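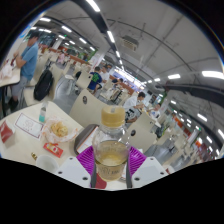

Clear bottle with yellow-gold screw cap, partly filled with pale amber liquid.

RIRUSVILLE COMMUNITY ORCHARD ASSOCIATION
Minutes of the Regular Meeting, 21 October 2024

Present: Ludger Wunderlich (chair), Jana Baumgart (recording), 22 members.
Quorum met. Meeting called to order at 6:35 p.m.

1. Minutes of the previous meeting
Approved with one correction. In item 4, "north fence" should read "north ditch."

2. Harvest and pressing
J. Baumgart reported the season's yield. Total fruit picked was 1,078 bushels. Of this, 413 bushels went to pressing and the remainder to member shares, the farm stand and the school order. Windfalls were weighed separately and are not included in either figure.

The Kaltano block produced most of the late fruit. Size was even, but water core was found in fruit from the two lower rows. Affected apples were diverted to the press. The Asora block was picked in a single pass as agreed in May. Several members felt a second pass would have improved color on the inside fruit. L. Wunderlich noted that a second pass requires the ladders to be kept a further week, and the ladders are shared with the Baumgart farm. No change was made to the plan for next year.

Press cloths: two are torn at the seam and one is stained beyond use. Motion to replace all three before next season. Seconded. Carried.

3. Cold room
The compressor cycled normally through the harvest period. The door gasket does not seat at the lower hinge corner. A temporary strip was fitted and is holding, but frost continues to form on the inside of the frame. A replacement gasket has been priced. Members asked whether the hinge itself is out of line, in which case a new gasket would wear in the same place. Hinge to be checked with a square before the order is placed. Action: L. Wunderlich.

The log sheet inside the door was not filled in on several days. Members drawing fruit are asked to write the temperature and the time on each visit, including short visits.

4. Irrigation, lower rows
Pressure at the end of the lower line remains low. The line was flushed at both ends and a quantity of silt came out, with a small improvement afterward. Two explanations were discussed: a partial collapse of the pipe under the cart track, and undersized pipe at the tee. The original drawing shows the same diameter throughout, but the drawing does not include the extension made when the Asora block was planted.

Agreed to dig at the tee first, as the ground there is softer and the track can stay open. If the pipe at the tee matches the drawing, the track crossing will be opened after leaf drop. Action: J. Baumgart to mark the buried electric line before any digging.

The system is to be drained before the first hard freeze. The valve box lid is cracked and should not be stepped on.

5. Winter pruning
The schedule will follow last year's order, starting with the oldest trees. Cankered wood is to be cut back to clean tissue and removed from the site — not stacked by the gate. Saws are to be wiped with alcohol between trees in the affected rows.

A member asked whether the water sprouts on the top-worked trees should be thinned now or left until summer. Discussion was inconclusive. Four trees will be left until summer for comparison, and tagged.

6. Vole guards
Guards on the young trees have been inspected. Over 6 rolls of mesh will be needed to replace those that are rusted or too tight. Mesh is to be set two inches into the soil. Mulch must be pulled back from the trunks before the guards go on. Motion to purchase mesh from the maintenance account. Seconded. Carried, one abstention.

7. Other business
The county has asked for the updated spray record. The record is complete except for the second oil application, where the rate was not entered. J. Baumgart to obtain the rate from the tank sheet and submit.

A request to keep two additional beehives at the east end was tabled. The applicant was not present, and the distance to the neighboring property line has not been measured.

The key to the tool shed has been recut. Old keys no longer work and may be discarded.

8. Adjournment
Meeting adjourned at 8:10 p.m. The hinge check and the tee excavation will be carried forward to the next agenda.

Recorded by J. Baumgart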